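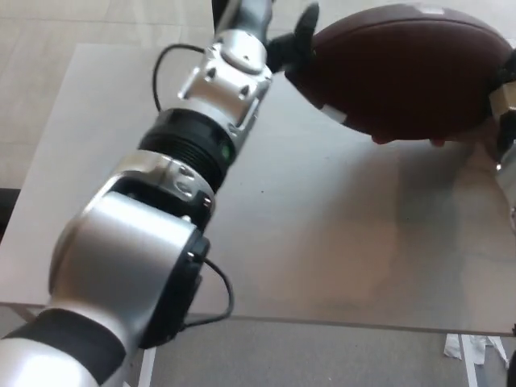 JEKER, August

By Tuva Fjeld
Print | E-mail
Reading time: 2 minutes

My aunt left me the ferry kiosk, the cat and a debt of 4000 to a man called Vilgot Nygård, whom I'd never met. I found him mending nets behind the bait shop, and he was lovely about it -- gave me coffee, asked after the cat (fat, thank you) and said he'd take the boat instead.

"What boat?" I said.

Well! Off we went along the quay, him in front and me trotting behind in the wrong shoes, right to mooring 60, and there she was, green as a pea with Dunder painted on her side. Thirty years I'd known my aunt and she wouldn't so much as paddle. Under the seat was a biscuit tin, and in the tin a chart of the bay with one tiny island ringed in pencil.

Vilgot looked at it for ages. Then he went quite pink and put the lid back on.

"Keep the boat," he said. "Pay me when you can."

I rowed out the next morning, badly, with the cat.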